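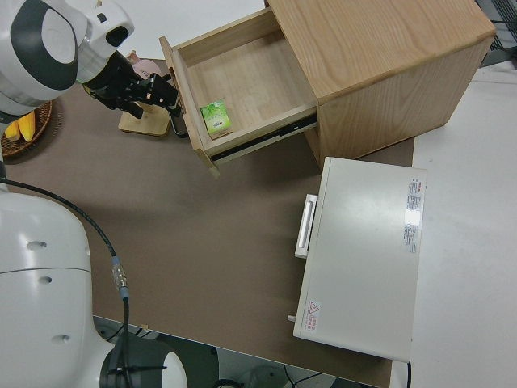 The gripper at the front edge of the open drawer, one of the tasks on the bench at Burklow.

There is a lot of talking at the Burklow workshop, and most of it is aimed at the robots. "Come on, down a bit, down a bit," one of the operators mutters, eyes fixed on a gripper that is a finger's width off where she wants it. The arm can't hear her, of course. It only follows her hand.

She is one of a small team that spends its days teaching robot arms household jobs by doing the jobs through them. The group works under the project name Dreltano, out of a converted seed store in Pukevville, and for most of an afternoon the operator who runs the teaching bench sat with me and explained how you show a machine what a drawer is. She asked that I leave names out of it, as the whole team shares the work.

"People expect code," she says. "They come in and look for someone typing. And I say no, look, I'm just opening a drawer. I'm opening it again. That's my morning!"

The drawer has turned into a favourite of hers. It belongs to a light oak cabinet, it runs on a metal rail, and she can talk about it for a good quarter of an hour without stopping. A drawer, she says, only wants to go one way. Your own arm knows that without being told, and if you pull a little crooked you correct it before you notice. A robot arm pulled a little crooked will keep pulling crooked, and you hear it.

"You get this groan off the rail. The first week I thought I'd broken it. Now I like it, in a way, it tells me I've drifted. I've got no feeling in my fingers when I'm driving by remote, so I listen."

There are two ways of giving the arm a lesson. In the first, which everyone at Burklow calls walking it, the operator takes hold of the arm itself, with the joints set loose, and moves it through the job. In the second she stands back with a hand controller and steers from a couple of steps away, watching the gripper. Both are recorded, joint positions and camera views together, and both end up in the same pile of demonstrations that the learning software is trained on.

I asked which she prefers and got a long answer.

"Walking it is lovely for getting a feel. If you've never used an arm before, I'd put you on that first, every time. You find out where the elbow wants to go and which way the wrist gets stuck. But your own arms are in the camera view the whole time, and the robot's never going to see that when it works alone. So for the real recordings we mostly drive. It's slower at the start, and then one day it clicks and you stop thinking about the controller at all. It's like backing a trailer – you're hopeless, and then you're not."

Her own click came, she reckons, after almost 300 recordings. She had been a picture framer before this and had never touched a robot. The job ad asked for patience and steady hands, and she says the first mattered more.

A single demonstration of the drawer job takes well under a minute. The operator brings the gripper to the drawer front, pulls it open, reaches in for whatever has been put there, lifts it out, sets it on the bench and shuts the drawer again. Small boxes are popular. So is fruit, which she says is harder than it looks on account of the curves. Before each new take, something gets shifted: the box goes to another corner of the drawer, or gets turned, or the basket moves over.

"If I always put the box in the same place, I'm teaching it a place. I want to teach it a box."

The target for the drawer job was 400 good demonstrations, and the team got there in September. Across all the bench jobs they are working toward 2000. What counts as good is a matter of some debate in the tea room. Early on, they threw out anything with a fumble in it. These days they keep a fair number of the fumbles, as long as the operator recovers cleanly.

"I was so proud of my perfect ones," she says, laughing. "Beautiful, smooth, straight in, straight out. And the robot learned from them and it was beautiful too, right up until it missed by a hair, and then it had no idea what to do. It had never seen anybody miss! So we went back and recorded a whole lot where I come in off to one side on purpose and fix it. Those are the ones I'd show people now."

The difference showed up in testing. With the tidy recordings alone, the arm would stall when its first grab failed. After the recovery takes were added, it finished 81 runs in its next batch of 100, and she remembers the colour of the mug she was holding when the tally went up on the whiteboard (yellow, with a chip).

Watching the arm work by itself is still odd for her. Each operator has habits, and they come through. One colleague always pauses above an object before closing the fingers, and a policy trained mainly on his sessions does the same little pause. Hers comes in low and from the left.

"I saw it do that and I thought, hang on, that's me. It's my bad habit, as well. I dip my wrist before I grab things. My mum does it too."

Asked what she would tell somebody starting on a bench like this, she goes straight to the practical. Get the chair right first. Put the controller down between takes and shake your hands out. Stop at the first sign that you're getting sloppy, even if you're three short of your number for the session. Keep the cables where the arm can't drag them, and check again after lunch. And watch the gripper tips, never the arm. Beginners always watch the arm.

The next job on her list is a cupboard with a hinged door, which she has been looking forward to for ages. A hinge means the hand has to travel in a curve while it holds on, and the grip wants to slide as the door swings. A colleague in the software corner, who looks after a labelling tool the team calls Akl, has already warned her that the recordings will be longer and messier to sort.

"Oh, it'll be awful for the first fortnight," she says, and picks the controller back up. "I can't wait. Do you want a go at the drawer before you leave?"

I did. It groaned the whole way out.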